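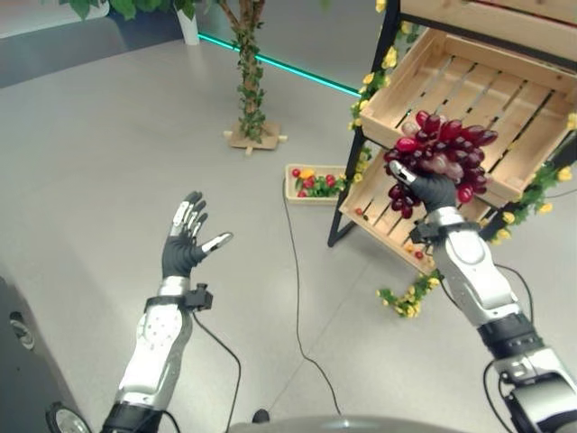
3.2 Berry shatter during retail handling

Roya Ahmadpour
September

Shatter, the loss of berries from the rachis, was recorded for 2,556 bunches of red table grapes from two growers, Jovar and Safavi. Bunches were held in cold storage for six weeks and then moved to open display. Loose berries were weighed at the end of each display period and expressed per 100 g of initial bunch weight.

Shatter rose with storage time in both lots. The increase was steeper in the Safavi fruit, which had been picked nine days later and had drier stems at intake. Stem browning was a better predictor of loss than berry firmness – a pattern that held in both lots. Bunch compactness had a weaker effect. Tightly packed clusters (Figure 3) lost fewer berries at the outer shoulders but showed more splitting near the rachis, where air movement is poor.

Liners supplied by Moterine slowed stem drying but raised the share of bunches with visible mold. We did not test the liners without sulfur pads, so the two effects cannot be separated.

Figure 3. Red table grape bunch with elongated berries, held at the upper part of the cluster.
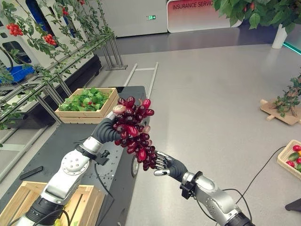 3.3 Weight loss

Weight loss was close to linear over the storage period and did not differ between growers.

Comments

Virkon: Were the stems scored by one person or several?

R. Ahmadpour: One person, using the same color chart for both lots.

grapeshed: Would like to see the mold data split by liner.

Contact | Copyright | Back to top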